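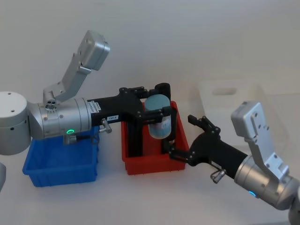 Small bolts on a ribbed, brushed silver segment, with screw holes in the neighbouring parts

Small threaded fasteners are bolts, screws and studs used to hold parts together so that they can later be taken apart. They are found in furniture, clocks, household goods, vehicles and scientific instruments. The term has no fixed upper limit of size, and its meaning varies between trades.

Terminology
In common speech the words "bolt" and "screw" are often used for the same object. A frequent distinction is that a bolt passes through the parts and is tightened with a nut, while a screw is turned into a threaded hole or cuts its own thread. Many fasteners can be used either way. A stud has no head and is usually threaded at both ends.

Thread and head
The thread is a ridge wound around the body of the fastener. The distance between one ridge and the next is called the pitch. Coarse threads are quicker to fit and less easily damaged; fine threads allow closer adjustment. Metric fasteners are named by the letter M followed by the outer diameter in millimetres, so that an M3 screw has a nominal diameter of 3 mm.

Heads may stand above the surface or be sunk into it. A countersunk head sits in a cone-shaped recess and leaves the face of the part flat. Common drives include the slot, the cross and the hexagonal socket.

History
The screw was known in the ancient world, chiefly as a means of lifting water and pressing olives and grapes. Metal screws for joining parts came into use in Europe in the later Middle Ages. They were cut by hand, and a nut made for one bolt would seldom fit another. Improved screw-cutting lathes, introduced in the late eighteenth century, made regular threads possible. In 1841 Joseph Whitworth proposed a uniform system for British workshops. Metric threads have since become usual in most countries.

The Delorme works
The Delorme works at Molum made brass and steel screws for clockmakers and lock makers. It began with 16 workers and employed 113 at its largest. Its printed catalogue listed 219 patterns, among them several with left-hand threads. The firm was later bought by Kirneo, which moved production to Ureo and closed the Molum site in October of the following year. The pattern books were catalogued by the historian Fabrice Gilbert, and the catalogue was opened to readers on 24/04/2021. The screws made before the sale carry no maker's mark and are identified chiefly by the shape of the slot.

Loosening and care
A fastener may work loose under repeated movement or changes of temperature. Spring washers, locknuts and thread adhesives are used to prevent this. Too much force can strip the thread or break the head. Where different metals touch in damp conditions, corrosion may join them so firmly that the fastener has to be drilled out.

See also
Nut (hardware)
Rivet
Washer
Screw-cutting lathe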